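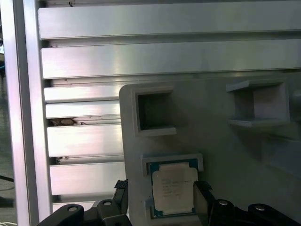 Rurumton Computer Reuse Bench
Progress report to the Sæther small grants fund
May 11, 2020

1. Where we are up to

The grant was for a proper place to take apart donated desktop computers, a written way of doing it, and a stock of tested parts at the end. We have the place. We have most of the written way. The stock of tested parts currently fits on one shelf, and the shelf is not groaning.

Of the 42 towers donated so far, 34 have been opened, cleaned and sorted into "worth keeping whole" or "worth keeping in bits". The remainder are stacked by the door, where they do a fair job of holding it open.

2. The bench

Your last letter asked why the bench line in the budget had grown. The old bench was a door on trestles, and it had developed a sag that sent every dropped screw to the same spot in the middle. This was convenient for finding screws and bad for everything else. The replacement has a slatted aluminum top, which is flat, easy to wipe down and strong enough for a full-sized tower lying on its side with its panel off.

It does have gaps. A small screw that meets a gap is on its way to a new life, and we now put a tray beside the tower before anything is undone. The tray cost less than the screws did. We also have gray 3D-printed fixture plates with blocks, slots and pockets in them, and these sit on the bench beside the work. The first batch from Skarkus arrived in the wrong size and went back at their expense, which took three weeks and a great many polite emails.

3. The work itself

The order of work has settled down after some early freelancing. Power cord out, side panel off, tower on its side, then a good look before any hands go in. Dust comes out next. We had budgeted for dust, but we had not budgeted for the colour of it.
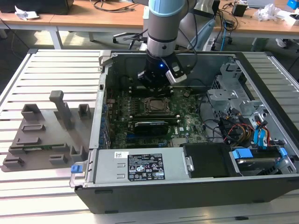
After that come the cards and drives, then the memory, and the processor last of all. Many of the donated machines come from offices that bought the same model by the pallet, and that suits us well: once you know where one maker hides its release tabs, you know it for the next dozen. Power supplies are tested before they go on the shelf. Hard drives are wiped, or drilled if they won't be wiped, and the drill has proved the more popular option with everyone.

Memory has been the steady earner. We have 74 modules tested and bagged, and the only real trouble has been labelling, where two people's idea of a tidy label turned out to be two different ideas. There is now one label.

Processors are slower going. The retention lever has to come up fully before the processor is lifted, and it goes straight up, with no sliding or wiggling. The contacts in the socket underneath are fine and easily bent, and a bent one can write off an otherwise good board. We wrote off a few early on and have kept one on the wall as a warning. An empty socket should also get a cover if the board is going to sit for any time. We ran out of covers in the first month and have ordered more from Fumgate.

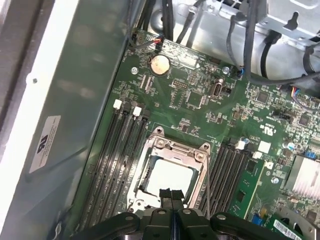
Motherboard with the CPU socket empty and a memory module still in its slot.

4. Money

Spending is within the grant, although it has wandered between lines. The bench went over, as explained. The tools line is under, mainly through the good fortune of discovering that we already owned several screwdrivers. We have $600 left for consumables and would like your approval to move half of it to socket covers, anti-static bags and a second parts tray.

5. What has not gone well

The parts list is behind. It lives in a spreadsheet that was designed for something else, and it still has a column for catering. Coin-cell batteries are also being used up faster than planned, as old boards tend to arrive with flat ones and then forget what year it is.

6. Next steps

We plan to clear the towers by the door, finish the written steps for processors and get the parts list into a form another person could read. The first batch of rebuilt machines should be ready to go out in July. We will send the full list with the next report, minus the catering column.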